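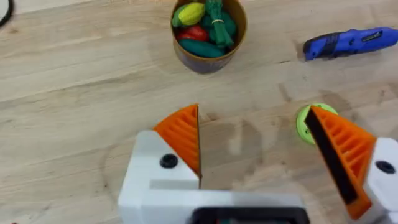

Praneck workshop brings two-arm bench station into use

A pair of tabletop robot arms assembled by members of the Praneck shared workshop has moved from commissioning to regular evening use, the workshop reported in its bulletin of 6th July. The station, known as Kesitz, took 14 build sessions to complete and is intended for pick-and-place work with small household and toy objects.

The arms themselves were bought used. Grippers, fingers and bench mounting were handled by the build group, with printed parts produced on the workshop's own machines. The current finger is an orange 3D-printed wedge with diagonal ribs on its face, tapering to a point. A black pad along the gripping side provides friction. According to the bulletin, an earlier solid finger tended to push round objects out of the grip before it closed, and the ribbed version was adopted after bench trials in which both types were run through 37 identical picks.

Finger life is still being established. The group has set a provisional replacement interval of 2,000 closing cycles, to be revised once wear on the pads has been measured. Fingers are changed in matched sets and the gripper is re-zeroed after each change. Print files are stored on the workshop server under the project name, together with the slicer profile and a note on print orientation, as the wedge loses stiffness when printed on its side. 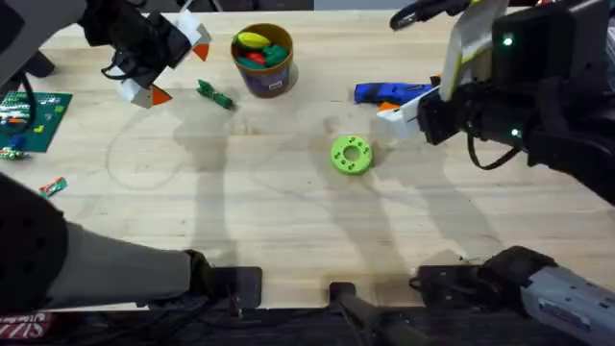 Bench mounting accounted for most of the delay. The first arrangement bolted both arms to a loose board, which shifted under fast moves and made recorded positions useless from one session to the next. The bases are now held by black clamps on the front edge of the table, with a third, smaller clamp between them carrying a dark rod. The table was left undrilled so that it can go back to general use, and the clamp positions are to be scribed on the underside.

Reach was checked with a mixed set of objects placed across the shared part of the work area. The bucket of plastic toy pieces stands on the far side, and the lime-green ring, with its central hole and flat face, is the standard test for low objects. Ring picks remain the weakest result. The arm has to come down close to the tabletop, and a height error of 2 mm is enough to make the fingers ride over the rim. A slower final approach has been added to the control script for this case.

Electrical work was inspected by Henriques, the firm that maintains the building's switchboards. It asked for a separate isolator within reach of the operator's chair and for better strain relief on the arm supplies. Both items have been completed. Tidying of the cable runs has been deferred.

Members who want to use the station must complete the induction for powered equipment. Bookings are made through the usual calendar, and the arms must be parked and isolated at the end of each slot. A second station is planned for the Fornero annex in October, subject to bench space. It will use the same finger design and clamps.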